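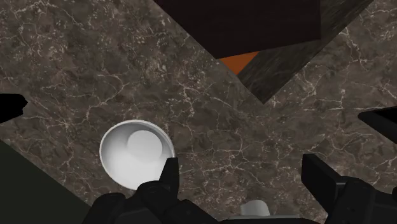

Eating on your feet doesn't count as a meal, came the reply from one reader when I mentioned in this magazine last July that I have most of my suppers standing up. It counts as refueling, the letter went on, and I ought to be ashamed of myself, and did I at least use a napkin?

I did not use a napkin. I've thought about that letter a lot since, usually while standing in my kitchen with a bowl of something in one hand, and I've decided I want to stick up for the standing supper. Or at least take a good long look at it, because I'm 59 and I've been doing it on and off since my first apartment, and I can't be the only one.

That first apartment was in Ulholm, over a shoe repair shop, and it had no room for a table. I don't mean it was tight. I mean that if you put a table in, you couldn't open the oven. So I ate at the counter, with my elbow next to the toaster and the window open so the glue smell from downstairs could find its way out again. I was so pleased with myself in that place! I ate fried eggs on rice, I ate cold spaghetti, I ate an entire cabbage over the course of a week because I'd read something about cabbage. And I did it all upright, leaning a little, reading whatever was on top of the mail pile.

Then I got married and moved to Vikum and there was a table. We bought it at Ivent, which was the big furniture place out past the water tower, and it had a leaf you could pull out so it would seat 8. We had people over, we had birthdays, we had one very long Thanksgiving when the pipes froze. I loved that table and I'm not going to say a word against it. But even then, around ten at night, with the dishes done and everyone in bed, I'd end up back at the counter with the last of the potatoes. Those potatoes were always better than they'd been at dinner. I can't explain it, and I've tried them both ways plenty of times.

My mother did it too, come to think of it. She'd serve everyone, sit down for maybe the length of grace, and be up again to check on something. Her real dinner happened at the stove, out of the pot, with the serving spoon. As a kid I thought this was sad. As a teenager I thought it was rude. Now I think she just liked the crispy bits from the bottom and had worked out how to get all of them. 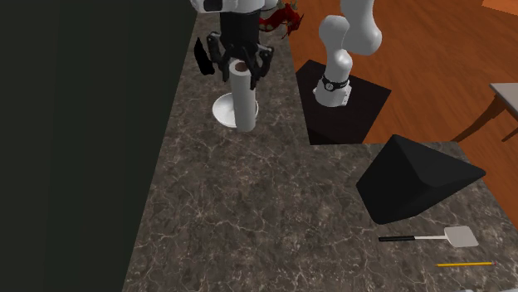 The counter at Smits

If you want to see people eat on their feet in public without a shred of guilt, go to Smits. It's a lunch place near the bus station in Ulholm, and it's had the same high shelf running along the front window for as long as I've known it. No stools. There are 2 tables in the back, and I've seen them used for coats.

I went down there one noon for this piece and stayed until the rush was over. What struck me was how much friendlier it is than a regular restaurant. When you're sitting down, you've claimed your little patch, and anyone who wants to talk to you has to sort of apply for it. Standing up, you shuffle along to make room, somebody reaches past you for the mustard, and before you know it you're hearing all about a stranger's knee operation. I had the pea soup and a roll. By the time I'd gotten to the bottom of it I'd been told where to buy tomato plants and whose nephew was getting divorced (I won't repeat it, but goodness).

It's quick, too. Twenty minutes is a long lunch at Smits. That was the part I expected to dislike, and I found I didn't mind at all, though my feet had opinions by the end. I will say that soup is the riskiest thing on the menu if you're standing next to a man who talks with his hands.

Now, I know what the letter writer would say. Lunch is one thing and supper is another. Supper is when you're supposed to stop. And I do see it! When my kids come home I set the table properly, with the good glasses, and I get cross if anyone so much as drifts toward the refrigerator before dessert. I want them in their chairs where I can look at them. A family that only ever ate in passing would be a pretty lonely sort of family, and I've been to houses like that.

But most of my nights aren't those nights. Most of my nights it's me and the radio, and laying a place for one makes me feel as though I'm waiting for somebody. At the counter I'm just a person in a kitchen having something to eat. I can turn the page with my free hand. I can go back for more cheese without making a decision about it.

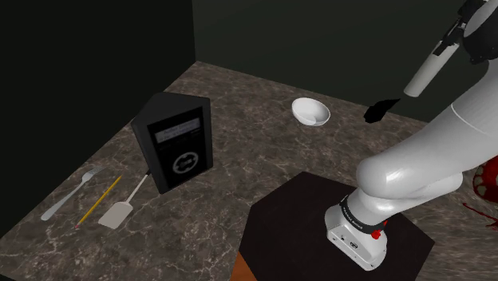
Standing suppers do call for a bit of housekeeping, and I'll pass along what I know. Clear yourself a spot before you start cooking, or you'll wind up eating on top of the grocery bags. Choose a bowl over a plate, every time, and stick to things that can be managed one-handed. Watch where you put your fork down between bites. I leave mine just like that pale one on the brown stone pattern, close to the counter's left edge, and then I catch it with my sleeve and have to go and get another. I've done it so often that the linoleum has a dent. And wear shoes with some give in them, or put a mat down. I held out against the mat for years and I was being stubborn.

The other rule, if I've got one, is to look up now and then. It's easy to get through a whole bowl of noodles without tasting any of it, and I'll grant the letter writer that much. My window faces the back of the neighbors' garage, where there's a pear tree that has never produced a decent pear, and I like to check on it somewhere in the middle of supper. In the fall the starlings come for the windfalls and have terrible fights.

I did write back to my reader, by the way. I said thank you for the concern, and that I'd bought a packet of napkins, the yellow ones, and put them by the toaster. I've used three so far, one of them for a spider.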